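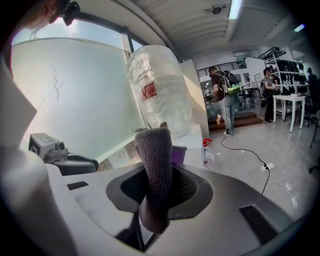
Right, budgets. I promised to keep this under ten minutes, so shout if I waffle.

Slide one is the quote. Gruvness wanted 2947 for a pair of hand-held grippers, and I very nearly signed it there and then (I'd had a good lunch!). Then Léonie Leclerc asked what else we'd need on day one, and I hadn't a clue. So we made a list. Backpacks to carry the kit. Marker cubes. Spare finger pads, because they wear. Cables, power strips, more cables – I put down 200 for that lot and I'd put down more now.

Slide two, floor space. Pause here, let them read it. People plan for the gripper and forget the person holding it, who needs a table, a socket within reach and room to bend over without bumping into the next pair of elbows.
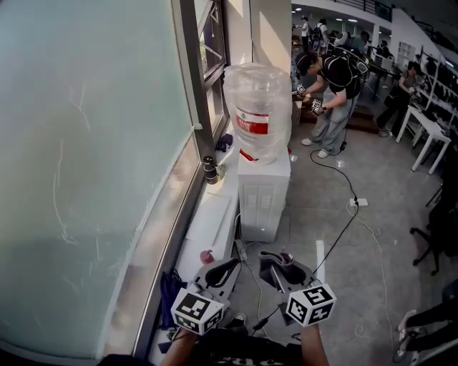

Ekow Wumbei reckoned I'd still got the order wrong, and that we should rent one set from Flekard for a month, see how many hours people could really manage with it, and only then talk about buying. Fair point, and it's slide three now. The rental came to 1670, which stings a bit, but it comes off the price if you buy before August.

Slide four, the spares pot. Keep 100 back per person for small stuff. Don't let finance fold it into the main line, you'll never see it again!

Then questions. If someone asks about Nollelex, say we haven't had their prices yet.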